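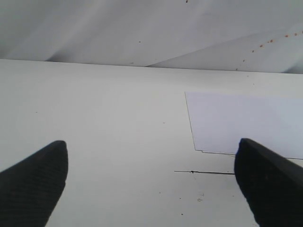

Gripper open over the work table at Leemans, with one sheet and one bit of thread or wire still to deal with.

Can it clear the table yet?

Every spring someone tells me that household robots are two years off. I have been hearing this long enough to have worn out a couple of vacuum cleaners in the meantime, so in March I asked Gerrit Verschueren at Leemans if I could come and watch his machine tidy up.

The chore is one my kids can do, when threatened. Pick up a sheet of paper, pick up a thread, leave the table clear. The arm runs on software from Trerkell and has two black fingers that are very good with boxes. Boxes are a solved problem at Leemans. Gerrit showed me four kinds of box before I could get him off the subject.

Paper is another matter. A sheet lying flat gives two fingers nothing to get hold of, and a thread is worse – it's thin, it has kinks in it, and it goes wherever it likes once you touch it. You or I would use a fingernail, or lick a thumb. The arm has neither, so it has to push the sheet to the edge of the table and pinch it there.

The team has logged 1516 tries so far. The paper came up in 1103 of them when it was the only thing asked for, or so I first wrote down; Wilma Peeters, who keeps the log, corrected me. Paper and thread tries are counted together, and 1103 is the total for both. She would not give me the thread by itself. "It's lower," she said.

Then there are crumbs, specks and dust, which the arm doesn't count as objects at all. I have lived with people like that.

Gerrit thinks a version that can do a kitchen counter, slowly, is within reach. Wilma thinks he should define slowly. The shop floor will get it first, for sorting packing slips, and they hope to have it on a trial shift before winter. Until then the slips are sorted by Toon Coppens, who gets through a tray before his coffee is cool enough to drink and has not asked for help.

– Hanneke Vanhove

Recent items
Gisia's folding machine meets a fitted sheet
Jerkia drops its dishwasher loader
Letters: 404 words in defense of the broom

Home | Back issues | Letters | Subscribe | Contact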